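School Bag Drive Reopens in Mollow

The Mollow school bag drive is open again and will take children's backpacks through the end of the month. Last year it gave out 2219 bags to families in the area.
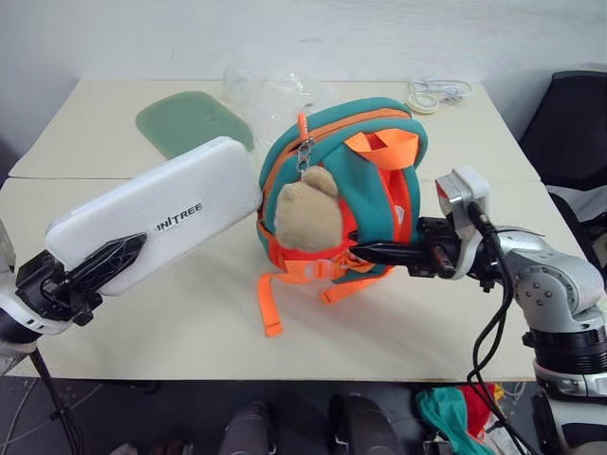
Small bags for preschool and kindergarten are needed most, said organizer Loukia Raptis. Zippers and buckles should work, and pockets should be empty.

Bags can be left at the Stasow library, two per person. Pickup for families begins in three weeks.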